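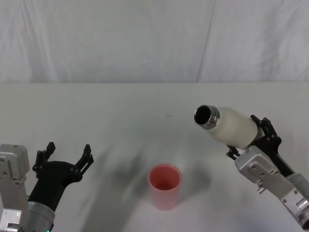 White table, white cloth behind. Thread on reusable bottles.

1/ Undville council wants everyone to carry a refillable bottle by April. Fine. I carry one. But the leaflet says it "pays for itself in weeks" and I'd like to see the working.

2/ The only number in it is that a Mirkia bottle "replaces 1000 plastic ones". Over how long? The leaflet doesn't say. If you only ever drank tap water at your desk, it replaces a mug.

3/ I wrote to Mirkia and got a nice reply from Ubaldo Martinelli. He says the 1000 assumes one shop-bought bottle a day, every day, for getting on for three years. Who was doing that?

4/ Then there's making the thing. Steel and paint and a box and a lorry, all before you've had a sip. I asked how many refills it takes to cancel that out. He said 90. I asked who worked out the 90. Still waiting.

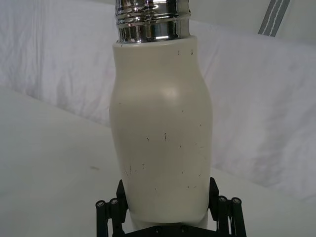
Gerasimos Politis replied to that last one saying I'm being unfair, his has lasted years and he hasn't bought water since, so what does it matter if the sum is a bit off?

5/ It matters a bit, Gerasimos! I've no quarrel with one bottle kept for years. My quarrel is with the shelf in Gavalas, where last year's colour is marked down so you'll buy this year's as well.

6/ Count your own cupboard. I found four in mine. Two were free with something, and one has a lid that never came clean.

7/ Meanwhile the fountain outside the station has been switched off all winter. The council found money for 817 posters. I asked what a repair would cost and was told it's "under review".

8/ So keep the bottle you've got. And if you're in Undville, write in about the fountain — the form takes five minutes and the box for comments is quite roomy.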